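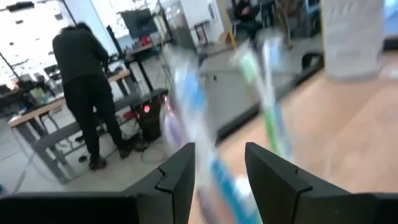 Ticket 653, Albertina Guerreiro, 9:40 a.m.: Same complaint as before. The toiletry kits going to Bridville are short on toothbrushes again. The packing sheet says 300 and they counted 110 missing. Can someone please fix the sheet?

Reply, Bernardo Prata, 10:15 a.m.
I doubt it's the sheet. I opened it and the total is right. A wrong total doesn't make toothbrushes vanish out of kits that were already sealed. Who did the count at Bridville, and did they open the kits or go by weight?

Albertina Guerreiro, 10:32 a.m.
By weight. Their scale flags anything light.

Bernardo Prata, 11:05 a.m.
Then I'm not convinced anything is missing. Pirkotero changed the toothpaste tube in March and the new one is smaller. Did anybody update the target weight? Please have them open 10 of the flagged kits before we send more stock.

Albertina Guerreiro, 1:20 p.m.
Opened 10. Eight have a toothbrush, two don't. Target weight is still the old one.

Bernardo Prata, 1:48 p.m.
So there are two problems, and the big one is the scale. I've put in the new weight. I don't trust it to catch a missing toothbrush, though – a brush in its wrapper weighs next to nothing compared with the shampoo.

Suggested fix from Belmiro Coelho: put the toothbrush in last, so it lies on top and the sealer can see it. Fine by me, but we tried "last item on top" with the combs and it lasted one shift.

Status: open. Bridville to open the other 100 flagged kits and report back. No replacement stock until then.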